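Chore automation
3 min read

Chore automation is the use of machines for household and shop-floor jobs — washing up, wiping, sorting, putting away. Single-purpose machines (dishwashers, robot vacuums) are old news. General-purpose ones are not there yet.

Status
Partly solved. Picking up one known object on a clear table: mostly fine. Mixed objects, loose food, clutter: slow, and failures common. Casimiro Toledo's Cuesta survey logged 204 attempts at clearing a table over 4 days. Rigid cups did best, wrappers and tissue worst. Loose rice was hardly ever cleared completly.

Table clearing
A usual test job. Two arms, one table, dishes to the rack, scraps to a bin. Grains of rice are the hard part, too small for most fingers, so a scrubber or brush is used as a tool.
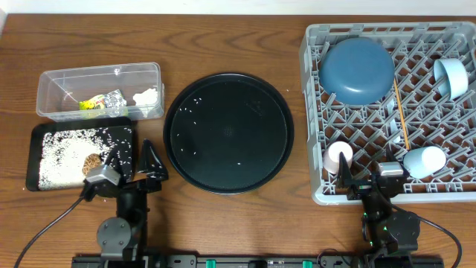

Rice on the trays, dishes in the rack; also, a light blue cup over a crowded table.
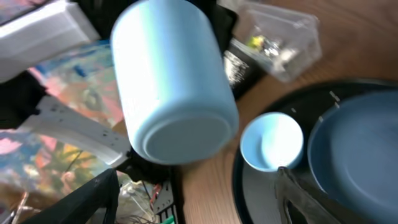 Shop-floor work
Further along, becuase the parts repeat. The Praleck line in Willcombe runs 1000 parts between stops, but only one shape of part. Change the bin and it needs setting up again.

Open problems
Clear plastic — hard for depth cameras. Thin items such as chopsticks. Knowing when a job is done. Cost: a Mukton two-arm bench still needs a person near by, so little labor is saved. Toledo puts useful home clearing 3 years off; others say longer.

Related articles
Dish rack loading
Gripper (robotics)
Mukton bench
Robot vacuum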